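Open day at the Brakcombe trade marks office

I've been looking after brand registrations for a small manufacturer for years and had never set foot inside an office that examines them, so when the invitation to the Brakcombe open day turned up I said yes before I'd even checked the train times. Our firm had just had a filing knocked back, which gave me plenty to ask about.

The day began in the old reading room on the ground floor, with coffee, name tags and a very good ginger slice. Dilwyn Voyle, who heads the examination side, gave the welcome. He talked for half an hour without slides and I could have listened to another half hour. His main point was that most applications fail on the list of goods and services long before anyone gets to argue about the logo. People either claim far too much or describe their goods so loosely that an examiner can't tell which class they belong in.
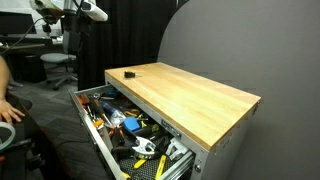

Page last changed: Oct 14, 2024

After the welcome we were split into groups and taken upstairs to see how an application moves through the building. I'd pictured corridors of paper. There is one, and I loved it! The bound registers run along the whole of the second floor, and our guide let us turn the pages of a volume from the days when the labels were glued in by hand. Soap, tinned fish, boot polish, a tonic for horses. The colours have held up beautifully. Each entry has the owner's name in copperplate, and now and then a later note in red ink where the mark was sold or allowed to lapse.

The live work is all on screen now. We sat beside an examiner as she ran a similarity search for a made-up word, Drastitz, which the office uses for training. The search brought up 497 earlier marks, and she showed us how she gets from that to a shortlist. She starts with how the word sounds when said aloud, then how it looks, then whether the goods would be sold in the same kind of shop. She said it out loud four different ways, with the stress in different places, and made us do the same. A room full of grown adults muttering "Drastitz" at each other was one of the highlights of my year.

I learned something I should have known long ago. The search covers pending applications as well as registered marks, so a name that looked clear when you checked it can have company by the time your own file is opened. Our guide's advice was to search again on the morning you file, even if you paid someone for a full search the month before.

Next came the session I'd come for, on oppositions. Edmund Gajewski runs the hearings list and walked us through a practice case between two imaginary paint companies, one called Domix and the other called Pritchard. Half of us argued for the owner of the earlier mark and half for the applicant. I was on the applicant's side and we lost, mostly because our evidence of use was a pile of undated brochures. Mr. Gajewski was kind about it but quite firm. An undated brochure tells a hearing officer almost nothing about when the mark was in use. Invoices, dated catalogues and packaging with a batch code do far better. I've since gone through our own files and, well, there's some work to do.

He also spent a while on deadlines. In the practice case the other side had 30 days to answer and used every one of them, which he says is how it usually goes. Extensions are possible but the request has to go in before the time runs out, and "our lawyer was on holiday" has been tried.
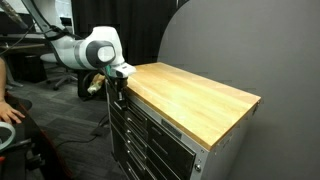 Photo: supplied with thanks, all rights reserved

Lunch was in the courtyard, and it was the best chance to talk with the other visitors. I shared a bench with a cheesemaker who wanted to protect the name of her valley and had been told, quite correctly, that a place name is a hard thing to keep for yourself. One of the staff came over with a sandwich in hand and explained certification marks to her, start to finish, on the back of a program. That was the mood of the whole day — everyone seemed pleased to be asked.

The afternoon tour took in the mail room, the hearing room (smaller than I expected, with terrible chairs) and a display of seized copies. The fakes were fascinating. Some were hopeless, with the brand name spelled wrong, but there was a set of brake pads I couldn't have told from the real thing with both boxes in my hands.

A few practical notes if you're thinking of going next October. Places are free but you do need to book. Bring photo ID for the front desk. The lift is slow, so allow time between sessions if you can't manage the stairs. The opposition session fills first, and the question desk by the main door stays open until the end of the day. I took our rejected filing along and came away with a marked-up copy of our goods list, two of the entries crossed out and a better wording pencilled beside the third.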